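Stop tuning the arm and fix the bench

Most of the build logs I read for small two-arm rigs spend their length on the controller. Gains, filters, a new trajectory planner, a graph with a smoother line on it than the last graph. The bench under the arms gets one sentence, usually that it was what the author had. I think this is the wrong way round, and having spent since February on a rig of my own I would now put the bench first and leave the controller on its defaults for as long as possible.

The rig is called Dernora, for no reason worth printing. It lives in the Ustby workshop, which I share with several people who make furniture and one who repairs accordions. The base is aluminium extrusion bolted into a frame, with the arms fixed to it and a small camera at the wrist. The task is putting crockery into a dish rack. I chose it as plates are cheap, awkward and familiar, and a failure is easy to recognise without instruments.

I kept a log of the first 171 attempts. Of those, 129 ended with the plate standing in the rack and the rest did not. I then went through the failures with Samina Ansari, who built the earlier Tadora rig and has less patience than I have for blaming software. We sorted them by cause. Very few were the fault of the motion itself. The arm went where it was told. It had been told the wrong place, as something on the bench had moved, or the camera had read a reflection as an edge.

My first response was the usual one. I rewrote the grasp code and added a correction step that looked at the plate twice before closing. This took three weeks and gave a small improvement that vanished when the lamp was moved. Samina's response was to check the frame bolts with a torque driver and find two of them under the figure we had agreed. Tightening them took less time than reading my commit message.

There is a respectable argument on the other side. A robot that works only on a prepared bench has learned the bench, and a kitchen will not be prepared for it. Ông, the planning package I run, is written by people who hold this view, and their documentation says so at length. I accept the argument as a goal. As a method for one person with evenings free, it is poor. If the mount flexes and the light changes and the rack slides, all at once, a failed run says nothing about which of them to fix. Variation is useful when it is added on purpose, one kind at a time, to a rig that can be trusted to repeat itself.

The choice of objects matters in the same way. It is tempting to begin with matt plates in one plain colour, get a good score, and publish. I would keep at least one glossy dark plate in from the start. Glare on dark glaze is a real difficulty and it is better met early, with everything else held still, than found later as a mystery. A patterned plate is worth having too, for the opposite reason: it gives the camera plenty to look at, much of which has nothing to do with the plate's outline.
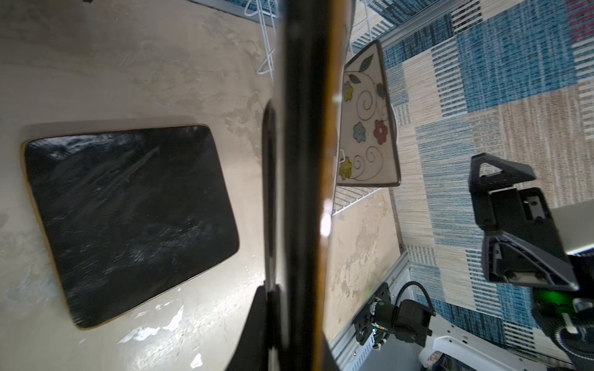

Wrist camera view: dark square plate on the worktop, floral plate upright in the rack.

The wrist view is the one I now check before any other. A good external camera makes a rig look tidier than it is. The wrist camera shows what the grasp code must work from, including whatever is too close to be sharp, and ten minutes with it will correct most opinions about how clean the data is.

After the bolts I did three dull things. I marked the rack position on the bench, fixed the lamp, and clipped the cable runs so that they no longer pulled on the joint at full reach. I put the grasp code back to the old version before testing. The next 94 attempts had fewer failures of every kind we had listed, and the ones left over were failures I could explain.

I have budgeted 1,000 further runs before I touch the gains. The accordion repairer has asked for the torque driver back, so the weekly bolt check will need one of our own.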